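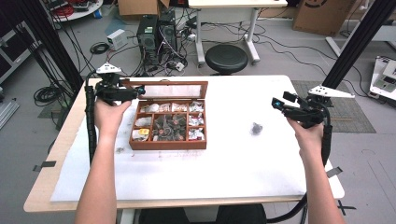
**Figure 2.** A compartmented wooden box with a hinged glass lid, open on a paper-covered work table.

### 3.2 The box as a small household archive

We came to the compartmented box rather slowly, having spent most of the first season on drawers and shelves, and it is fair to say that it changed how we thought about the rest of the Clarkach material. A drawer hides its contents and forgives a great deal of muddle. A box with a glass lid is meant to be looked into even when it is shut, and so whoever fills it has to decide what goes in the middle, what goes at the sides, and what stays wrapped. The box in Figure 2 shows this nicely. The large central compartment holds a cluster of dark, jagged pieces, perhaps metal, perhaps brooches, while the smaller compartments around it are given over to pale items in white and pinkish wrapping. One small yellow item sits in a corner compartment beside a wrapped piece.

We would like to dwell on the wrapping for a moment, as it came up again and again in our conversations with households in Clarkach and later in Pikura. Across the 40 boxes in the study, people were remarkably steady in leaving the central compartment bare and keeping their paper and foil for the edges. When we asked why, the answers wandered pleasantly. Several people told us that the middle was "for showing" and the sides were "for keeping," a distinction we have borrowed for the remainder of this paper. Others said they had simply copied the arrangement of an older relative and had never given it much thought, and we suspect that this second answer covers more cases than the first.

Sorting was always done on a plain covered surface, following the Sithole handling notes (revised in April, before the second round of visits). White paper has the great merit of showing up whatever comes away from a box when it is opened, and we grew quite fond of these sheets, which picked up reddish smudges and bits of fluff over a day's work and were kept with the records where they seemed informative. Each box was opened with its lid fully raised and left that way until the contents had been listed, compartment by compartment, beginning at the lower left. Wrapped items were recorded as wrapped and were unwrapped only with the owner's agreement, which about 100 of the individual entries in our list never received. We did not press anyone on this point, and those entries stand in the Utance catalog with a short note on the wrapping and nothing more.

Two difficulties should be mentioned. The first is that a compartment tells us where a thing was last put, which may or may not be where it usually lives. The second is that our terms for dark, irregular pieces remain unsatisfactory, and readers will find "cluster" used rather generously in the tables that follow.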